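4.2 Does a thicker coat keep an animal warmer?

Popular accounts of cold-climate mammals tend to treat coat thickness as a plain measure of warmth. We are not convinced. Much of the support for this view comes from dried pelts stretched over a heated plate in still air, and a dried pelt has no muscle under it, no blood supply and no wind blowing across it. The Fjeld survey, which is often cited on this point, measured its samples indoors and then applied the results to animals living on open ground. We could find no test of whether that step was sound.

Our own samples came from two sites, Mileo and Skallell, and were limited to shed winter underfur from hares and foxes. Fibre density varied by up to 100 per cent between patches taken from the same animal, with the flank and belly showing the greatest spread. A single figure for "the coat" of a species therefore hides a good deal, and we doubt that rankings built on such figures mean very much. Handling of samples followed the same routine at both sites (Figure 5).
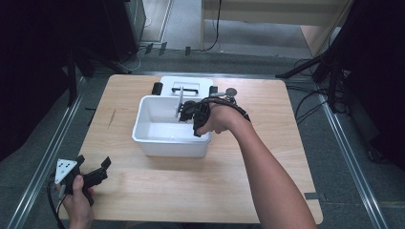
Figure 5. Bench work with a hand-held gripper and an open white plastic bin.

Is the densest coat also the warmest? Only in still, dry air, as far as our results go; once wind or rain was added, the order of the samples changed and the densest fur often fell to the middle of the group.

The Rultalis model predicts the opposite. It assumes that trapped air stays put between the fibres, and it was fitted to fewer than 1,000 readings, nearly all of them taken at low wind speeds. The fit looks good within that range. Outside it, the model gave values for fox underfur that we could not reproduce in either of our test runs, even after we adjusted for fibre length.

A second claim, that long guard hairs exist mainly to protect the underfur from wetting, rests on even thinner evidence. It may be true of hares. For foxes, we saw no clear link between guard hair length and water uptake, though the Skallell set was small and came from a single mild winter. Colour is sometimes brought in as a further factor, and we leave it aside until Section 4.3.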